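Washing Wool at Home: Your Questions

We love wool at Wistgate, and we love it even more when people wear it, wash it and wear it again. These are the questions we get most from knitters, thrifters and people who just inherited a very large cardigan.

How often should I wash a wool sweater?

Less than you think! Wool airs out beautifully. Hang it near an open window overnight and most smells are gone by breakfast. Krisztina Bozsik, who runs our mending table, washes her favorite pullover twice a winter and wears it nearly every day.

Can I really put wool in a machine?

Often, yes. Look for "machine washable" or "superwash" on the label, then pick the wool or delicates cycle with cool water and a slow spin. If the label says hand wash only, believe it - a felted sweater never goes back.

What soap should I use?

Any gentle soap made for wool. Skip bleach and anything with enzymes, which can eat away at the fibers. Go easy on the amount, too. Extra soap is a pain to rinse out and leaves the yarn feeling sticky.

Does it matter what kind of washer I have?

A front loader is kinder to knits because there's no center post rubbing against them. Stacked machines are fine too, and a small drum is great for a sweater or two. Put each one in a mesh bag, inside out.
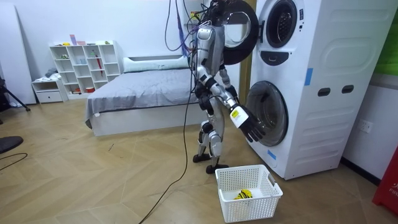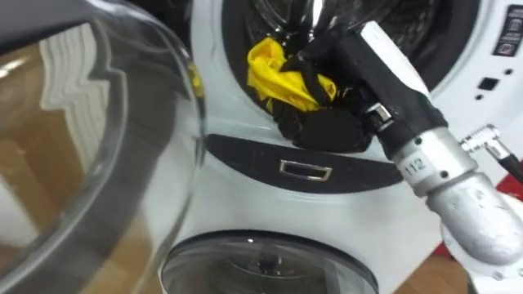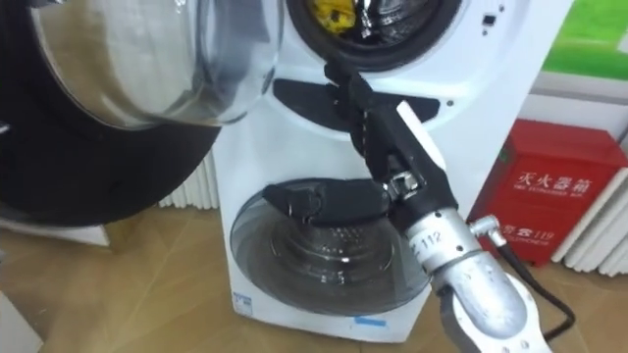
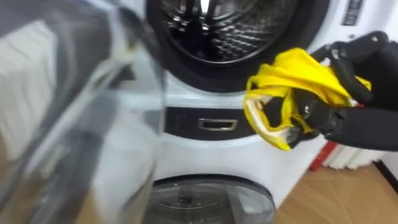

White stacked laundry machine with a front-loading drum.

How do I dry it?

Flat, always. Roll the sweater in a clean towel, press (don't wring!), then lay it out on a rack and nudge it back into shape. Our thick Skekidon cardigans can take two full days, so flip them once along the way.

Help, mine shrank. Is there any hope?

Sometimes! Soak it in cool water with a good squeeze of hair conditioner for half an hour, then stretch it slowly by hand and pin it out flat. You may win back an inch or so. If it has truly felted, it makes wonderful mittens.

What about pills?

They're normal, especially in the first few months. A sweater comb takes them off in minutes - lay the knit on a table and work in one direction.

Do you teach this stuff in person?

We do! Themba Nel leads a wool care evening every month from October to March. There's room for 23 people, and you're welcome to bring your problem sweaters. Sign up at the front counter or through the events page.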